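About Wimmont

Wimmont makes small wooden goods for the kitchen counter. We started with one product, a mug tree, and it is still the thing most people know us for. Today the range also includes paper towel stands, spoon rests and a bread board, all sold through our own shop and through Katona Home stores.

The mug tree is a round base, an upright post and a set of short pegs set at different angles.
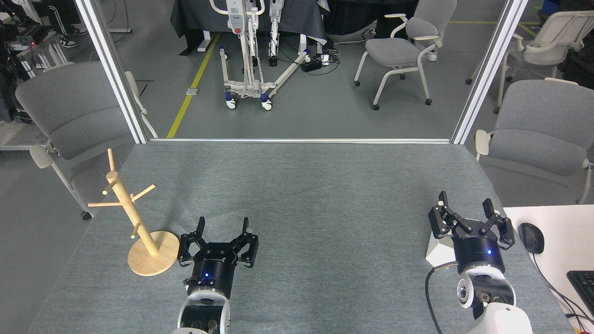
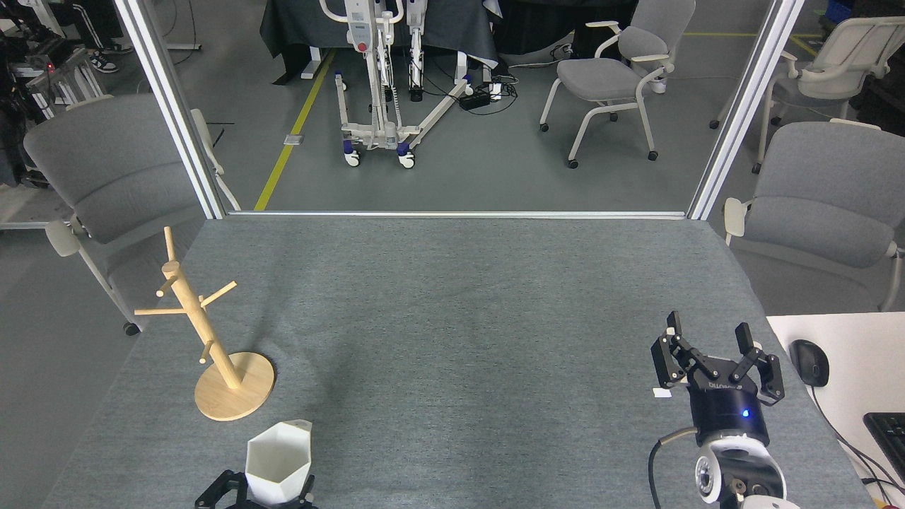
The mug tree in light wood, on gray felt.

How we work

Our workshop is in Flistau, in a former feed store next to the rail line. Posts and bases are turned on the ground floor, and pegs are cut, sanded and glued upstairs. Each tree stands for 3 days after gluing before we oil it. We keep the finish simple - one coat of food-safe oil, wiped off by hand.

Peg angle took us longer to settle than anything else. If a peg is too flat, the mug slides toward the end. If it is too steep, a big handle won't go over it. We try each design with straight mugs, wide mugs and cups with flat sides, and we change the angle if one of them hangs badly. The Gerkeck, our larger model, came out of that work and has a heavier base.

We make 325 mug trees in a normal month. November is busier, and orders then can take an extra week.

What we sell

The Wimmont mug tree, standard
The Gerkeck mug tree, large
Paper towel stand
Spoon rest, single or double
Bread board

Care and repairs

Wipe the wood with a damp cloth and dry it right away. Please don't put it in the dishwasher. If a peg comes loose within 4 years, send the tree back and we will reglue it at no charge. Unused items can be returned within 90 days.

Visiting

The workshop shop is open Wednesday afternoons from one to five. Seconds are on the shelf by the door - most have a small knot or an uneven color, and they cost less. Parking is behind the building, and the entrance is up the ramp.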